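小件物品分拣与托盘归置操作指南
普鲁瑞尔(Prullell)共用工作间 使用须知 第二部分
更新日期:5月6日

一、适用范围

本指南适用于在共用工作间长桌上进行的小件物品分拣、归类与收纳工作,包括拼嵌片、纽扣、珠粒、棋子、小号零配件及其他可用两指拿取的物件。体积较大或带有尖锐边缘的物品,请参照第三部分“工具与刃具的存放”办理。

使用者首次进行分拣前,应通读本指南全文。已参加过上年11月培训的使用者,可直接阅读第四节及以后的内容。

二、准备工作

(一)清理桌面

分拣应在浅色桌面上进行。浅色底面便于辨认深色及彩色小件,也便于结束时检查有无遗漏。开始前请将桌面上与本次工作无关的物品移至侧架,用微湿软布沿同一方向擦拭一遍,再用干布收净水迹。桌面上的污点若一次擦拭不能去除,可滴少量中性清洁剂,静置片刻后再擦,不得使用刀片或钢丝球刮除。

拼板桌的接缝处容易积存粉尘和细小碎屑,应使用软毛刷顺缝清扫。刷出的碎屑先集中查看,确认其中没有待分拣的物件后再行丢弃。

(二)选择托盘

每张工作桌应至少配备两件盛具,一件放置待分拣物品,一件放置已分拣物品。两件盛具的外形宜有明显区别,例如一方一圆,以免中途混淆。

方形托盘适合作为主托盘。托盘内可铺一层有一定摩擦力的衬垫,毛毡、软木或厚棉布均可。衬垫应裁至与托盘内底相同大小,四角平伏,不得翘起。衬垫过大时会在边角处形成褶皱,小件容易滑入褶皱之下。

圆形浅盘适合盛放数量较少、需要随时取用的物件。其边缘应高于所盛物件,盘内不宜堆叠。

(三)检查照明

灯光应由使用者的侧前方照入。光线从背后照来时,手臂的影子会落在托盘上,影响辨色。Bostus台灯请使用第二档亮度,使用完毕后调回第一档再关闭电源。

三、盛具的摆放

方形托盘置于左侧,边框与桌沿平行;圆形盛具置于右侧;中间留出操作区域。惯用左手者可将两者对调,但同桌多人共同工作时,摆放方向应当统一。

托盘不得压在桌面接缝上。接缝两侧的板面可能略有高低,托盘跨缝放置时容易晃动。盛具也不应紧贴桌沿,以手掌能够平放于盛具与桌沿之间为宜。

操作区域内除正在处理的物件外,不放置其他物品。水杯、手机和纸张一律放在侧架上。
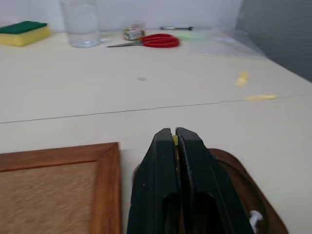 图1 左侧为带红棕色边框的木托盘,中部夹取一小块黄色物件。

四、分拣步骤

第一步,将待分拣物品少量倒入主托盘,以能够铺成单层为限。倒出时容器口应贴近衬垫,不得从高处倾倒。剩余物品留在原容器内,盖好盖子。

第二步,先按颜色粗分。将同色物件拨至托盘的同一侧,此时不必区分形状和尺寸。颜色相近、难以判断的,单独归为一组,待粗分结束后集中比对。

第三步,逐件夹取。夹取时应从物件的两侧施力,力度以物件不滑脱为准。薄片类物件应夹持较厚的边缘,不宜捏住尖角。较光滑的物件可先推至托盘边框处,借边框抵住后再夹起。

第四步,移送。夹起后先垂直抬离托盘,越过边框后再水平移动,到达目标盛具上方时放低,接近底面后松开。移动过程中物件掉落在桌面上的,应立即拾回主托盘,重新分拣,不得直接放入目标盛具。

第五步,复核。每完成一种颜色,应将目标盛具内的物件平铺查看一遍,确认没有混入其他颜色、没有缺角或开裂。破损件放入标有“待修”字样的纸袋。

第六步,装盒。复核无误后装入Pillari分格盒,每格只放一种物件。小号格的装载上限为20件,超出部分另起一格。装盒后应在盒盖标签上写明品名、颜色及件数,字迹须清晰,不得使用简写。

五、连续工作与中途离开

每次连续分拣约20分钟后,应稍作休息,活动手指和颈肩。

中途离开工作桌时,须将主托盘加盖或覆以干净棉布,并在托盘旁放置“分拣未完成”标牌。离开时间较长的,应将未分拣物品倒回原容器,不得占用桌面过夜。

六、结束与归位

(一)检查桌面及地面。先查看盛具底部和桌面接缝,再查看座椅周围。发现遗落物件的,归入相应分格;无法辨认归属的,放入门口的失物盘。

(二)清洁盛具。木托盘应使用拧干的软布擦拭边框,再以干布擦干,不得浸泡或冲洗。衬垫取出后在室外轻轻拍打,平放保存,不得折叠。圆形木盘的清洁方法相同,擦净后口朝下置于架上。

(三)木制盛具应避免阳光直射,远离暖气。边框涂层出现剥落或木材起刺时,应停止使用,并填写报修单。

(四)分格盒按编号放回Zürcher立柜。296号柜格为公用格,存放尚未登记的分格盒,存入后请在柜门登记表上签名。

七、常见问题处理

物件嵌入衬垫纤维。请勿用力拉扯。将衬垫整体取出,翻转后轻弹背面,物件一般可自行脱落。

深色物件在深色盘内难以辨认。可在盘底垫一张白纸,或改用浅色盛具。

物件表面带有静电,相互吸附。可用微湿的手指轻触托盘边框后再操作,也可将待分拣物品在室内静置一段时间。

物件落入桌面接缝。应使用塑料薄片由接缝一端缓慢推出,不得使用金属工具撬动,以免损伤板边。

标签数量与盒内件数不符。以重新清点的结果为准,更正标签并注明更正日期,原标签不得涂改覆盖。

八、附则

托盘、衬垫及分格盒的领用,请填写盛具领用单,交前台办理。本指南与各工作桌所附说明不一致时,以本指南为准。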